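Cell notes: finger pads and wrist camera on the Drodton folding cell

The textile cell at Drodton was taken down for its scheduled pad change on 19/09/2022 and returned to service the same shift. The notes that follow are for anyone who looks after one of the sister cells at Rirkik or Mendoza. The procedure differs in two places from the printed sheet, revision 7, and the sheet will be reissued.

The cell handles small knits and flat pieces, one at a time, from a wooden table. It has one arm, one parallel gripper and one camera at the wrist. Most of its lost time over the past year has come from the gripper end. The arm itself has needed nothing except the yearly grease and a new cable clip at joint four.
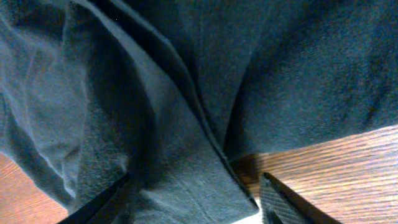
Pad wear is the first item to check when pick quality drops. The pads are a consumable and lose bite at the tip long before the rest of the face looks used. The tip does nearly all the work, and on a dark gray piece bunched up like this one it has to get hold of a fold while the finger stays clear of the wood. The crosshatch on the inner face should be crisp all the way to the end of the finger. If the lines are filled with lint, brush them out dry with the nylon brush and look again before deciding on a change. Do not use solvent. It softens the adhesive, and the pad will creep toward the knuckle within a few hundred cycles.

Pads are changed in pairs. Mixing one old and one new pad gives uneven friction, and the piece rotates in the grip as it lifts. Old adhesive comes off with the plastic scraper. Wipe the bare finger, let it dry, set the new pad against the stop at the base and press from the base toward the tip. Leave the gripper closed at low force for 31 minutes. Revision 7 of the sheet gives a shorter time. The shorter time was written for the previous adhesive and should be crossed out.

After the pads are seated, the closed position has to be taught again. New pads are thicker than worn ones, so the old zero will make the gripper report a held object when it is empty. Run the close routine three times and store the last value. At Drodton the stored value went from 147 to 519 counts, a normal change for a pair worn that far. A change much smaller than expected usually means the wrong pads were fitted. The Hunen pads are sold in two thicknesses and the bags look alike. Check the part number on the bag before cutting it open.

Table height comes next. Bring the closed fingers down over bare wood at the slowest speed until the contact threshold trips, back off, and repeat at the four corners of the work area. The approach height is set from the highest of the four readings. The Rirkik cell has been using the average, and this explains the scuffing reported from there in March. Please correct it at the next stop.

The last job is the camera. Clean the window with the lens cloth from the cell drawer, then check that both bracket screws are tight. They are small and have worked loose on two of the cells. Exposure is locked for the check, and the test set should include at least one gray knit and one flat colored piece laid so that they overlap.

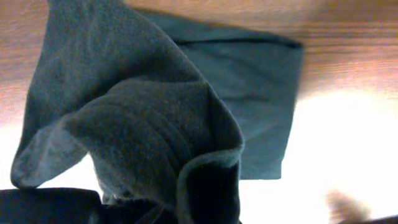 Exposure should be set on the cloth and left there. Setting it on the table brings back detail in the bright areas, but it pushes the inside of folds and openings down to black and the edge finder then reports a boundary at every shadow. The grasp planner can tolerate a washed-out background. It does poorly when it cannot separate one layer from the next. If the edge finder still breaks up on dark knits after exposure is set, raise the gain one step at a time and stop at the first clean result.

Finish with a run of up to 31 picks on mixed pieces at half speed. Log every miss with the reason code. Code 4 (slip after lift) points to the pads, code 6 (no contact) to table height, and code 9 (wrong layer) to the camera. Two misses with the same code are enough to go back to that step. Do not raise grip force to get through the run. Extra force hides a badly seated pad for a day or two and marks the softer knits.

Spare pads are in the second drawer of the Drodton cabinet, with the scraper and the brush. Mendoza holds no stock at present and should order through Drodton until its own supply is set up. Used pads go in the general waste. Please write the new closed value on the card inside the cell door as well as in the log.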